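Student robotics clubs should spend less of the year on robots and more of it on the hand-held gripper. I have advised the Gotska club for several seasons and have come to this view slowly, mostly by reading its logs.

The usual plan gives a team one arm, one bench and a June deadline. Most members wait while two of them debug a driver. A hand-held gripper has no such queue. It goes home in a backpack, and the task is whatever the student's own room offers: a sheet, a pillowcase, a sock.

Last term the club recorded 600 demonstrations of cloth handling this way. Touran Shojaei, who kept the log, rejected 124 of them, nearly all for a finger leaving the view or a grasp started too early. Those rejections taught more than the Condari kit did all fall. A student who has thrown out her own bad take understands what a policy will copy.
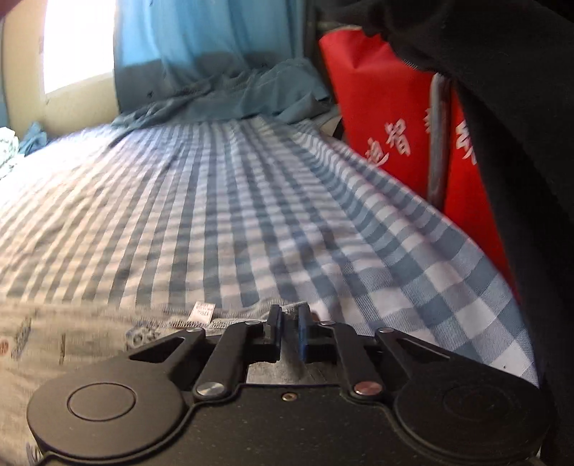 Page last changed: June, 4:10 p.m.

The objection I hear most, from the Krishnan team among others, is that bedrooms are uncontrolled. Light comes in from one side, fabrics differ, checks and wrinkles confuse the tracking. All true. A bench with gray foam on it is easier to score, and a model trained there fails on the first patterned sheet it meets. I would rather have students meet that problem in week two.

A better objection concerns wear. Pivots loosen, pads shift, and a gap error of a few millimeters spoils a whole evening of takes. The Ullell rules should require a calibration check before each session — they currently ask for one per season — and should score the log as well as the final run.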